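FOR IMMEDIATE RELEASE
Sernmont, August 18, 2019

Members of Flitcombe shared workshop present Zanine, an arm that stacks a burger

The Flitcombe shared workshop in Sernmont is glad to announce that its members have completed the first working version of Zanine, a small station in which a robotic arm puts together a burger from parts placed in holders. The project was made in the evenings by five members of the workshop, and it will be open to all persons who want to copy it.

The work started in May, when Noemi Bianchini brought to the workshop a used arm and asked who would like to do something with it. The first idea was to sort screws. Mirko Benedetti proposed the burger, for the reason that every layer has a different thickness and a different surface, and so the gripper must treat each one in its own way.

The station is simple to describe. A white tray is in front of the arm, and at the sides of it are the clear acrylic holders, in which the parts stand upright. The arm takes a part by its upper edge with two flat fingers, carries it over the tray and lowers it on the stack. The order in the present program is bottom bun, lettuce, tomato, patty, cheese and bun top. To change the order it is enough to edit one line in a text file.

"The patty gave us the most of the trouble," explains Bahman Ebrahimi, who wrote the motion program. "It stands upright in the holder and it must arrive flat on the tomato. In the beginning we turned the wrist too late, and the patty pushed the tomato away from the lettuce. Now the turn begins earlier, and the last part of the way down is slow."

The holders were designed by Ginevra Barbieri and cut on the laser cutter of the workshop. Six versions were made before the slots had the correct width. With a narrow slot the cheese bent when the arm pulled it, and with a wide slot the bun leaned back and the fingers closed on nothing. The drawings of all six versions will be published, also the wrong ones, with notes about what happened with each.

For the long test the group made the arm repeat the complete stack 100 times. In nearly all of the runs the bun top came to rest on the stack. The remaining ones were mostly a problem of the lettuce, which has wavy edges and does not always offer the same place to hold. This part is still under work – a softer pad for the fingers is the next thing to be tried.

The material for the station, without the arm, had a cost of 300 dollars. The greater part went for acrylic sheet and for the mounting plate. The sum was paid from the member fund and from a contribution of Ferraro, a local shop for metal parts, whom the group wishes to thank.

"I have no education in robotics, I repair sewing machines," says Wenceslao Bañuelos, who made the mounting of the arm. "But a bracket is a bracket. If it moves, one sees it immediately in the stack."

The drawings, the parts list and the program can be requested at the front desk of Flitcombe, or by letter to the workshop. Members who want to try the station themselves must first take the short safety lesson for the arm, which Bahman Ebrahimi gives on request to groups of up to five persons.

Contact for press: Noemi Bianchini, Flitcombe shared workshop, Sernmont 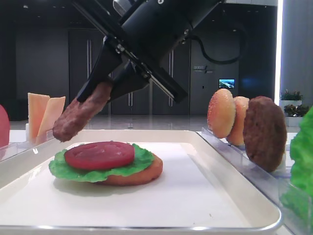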